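3.2 Small household goods and the shared bin

The second part of the study dealt with the things that collect on a table and have no fixed place: tissues, small boxes, foil packages, lids. Refilwe Modise and Yaw Nyarko visited 6 homes in Womberg and 2 in Skatholm. In each home we asked the residents to put such goods into one plastic bin, in any order they liked, and to talk while they worked. 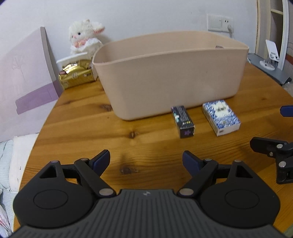 Why use one bin and no dividers? A single open bin makes people decide what goes in first, and those decisions were what we wanted to record.

Most residents began with whatever was flat or stiff. Boxes went against the walls and soft packs filled the gaps — a habit also reported in the earlier Devport interviews (Quintana and Mugo). Printed packaging mattered more than we had expected. Residents spoke of items by their pictures or colors and seldom by brand, and several wanted the picture side facing up so the pack could be found again. Figure 4 shows a pack of tissues with a cartoon bear and airplane on its upper face, the kind of printing that residents tended to mention first.
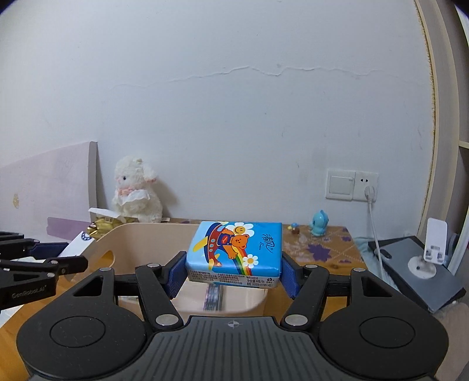
3.3 Coding of the talk

All talk was transcribed and split into 2762 short statements. Saskia Henare coded each one under one of five headings: size, softness, frequency of use, appearance, and owner. Statements that fit two headings were coded under the one named first. Size and appearance were often mentioned together, and we return to this overlap in Section 4.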